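Repointing the Side Wall at Cancombe: Notes After the First Season

Posted 2024-08-29 in House and Garden

It is now some months since the repointing of the side wall at Cancombe was completed, and several readers have written to request an account of the work. The following is offered as a record of one household's experience. It should not be taken as professional advice, and owners of older masonry are encouraged to consult a qualified tradesperson before any mortar is disturbed.

The house was built by the Pimentel family as a farm manager's residence and passed through a number of owners before it came to us. The side wall faces the prevailing weather. At some point in its history the original lime joints were raked back and filled with a hard grey cement, a practice that was common across the district and is now generally regretted. Cement of this kind does not permit moisture to leave through the joint. The moisture leaves through the brick instead, and the face of the brick is gradually lost.

By April the fretting had reached the sill of the laundry window, and a fine red powder was being swept from the path every week. It was at this stage that Mr Nelu Filip, a bricklayer from Renach with long experience in lime work, was engaged to inspect the wall.

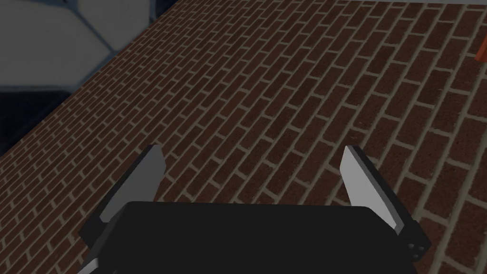 Mr Filip's assessment was that the wall was structurally sound, that the bricks themselves were softer than those used elsewhere on the house, and that the cement pointing should be removed in full. He was firm on the matter of tools. Angle grinders were not to be used on the vertical joints under any circumstances, as the blade will invariably run on into the brick above or below. The vertical joints were accordingly cut out by hand with a plugging chisel, and the work took 10 days, during which the neighbours were most patient with the noise.

The choice of mortar occupied a good deal of correspondence. Two suppliers were approached. The first recommended a pre-bagged product with a proportion of cement in it, and this was declined. The second, Filness, agreed to supply a lime putty and sent samples made up with different sands. These were set out on a board behind the garage and left to cure in the shade. The sample closest to the surviving original joints, which can still be found beneath the verandah roof, was made with a coarse yellow sand that had to be ordered separately. Delivery was delayed by a fortnight – the carrier had recorded the wrong gate – but the material was in good order when it arrived.

Lime mortar asks for a degree of attention that cement does not. The joints were flushed out and dampened before filling, and the finished sections were covered with hessian, which was kept damp with a garden sprayer morning and evening. Mr Kaan Taşdemir, who assisted Mr Filip throughout, was of the view that most failures attributed to lime are failures of aftercare, and he left written instructions on the laundry door to that effect. They were followed to the letter, including on the two mornings when the hose fitting had frozen. 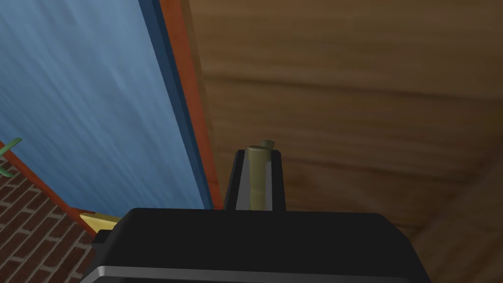
Pale olive-yellow against light grey and black.

With respect to cost, the labour exceeded the estimate and the materials fell slightly below it. The hire of the scaffold was extended on account of rain. Readers planning similar work should allow for this, and should also enquire whether their council requires notice before a scaffold is placed near a boundary. Ours did, and the form was six pages long.

The wall has since been through its first winter. The powder on the path has greatly diminished, and the inner face of the laundry wall, which formerly could not hold a coat of paint, is drying at a steady rate. It will be left bare until next year on Mr Filip's recommendation. There is some whitening of the new joints near the downpipe, which he attributes to a leaking bracket and not to the mortar. The bracket will be replaced in the coming weeks.

The chimney remains to be considered. Its joints are in the same grey cement, and a quotation has been requested. Correspondence regarding sand colours may be left in the comments section, where it will be answered as time permits.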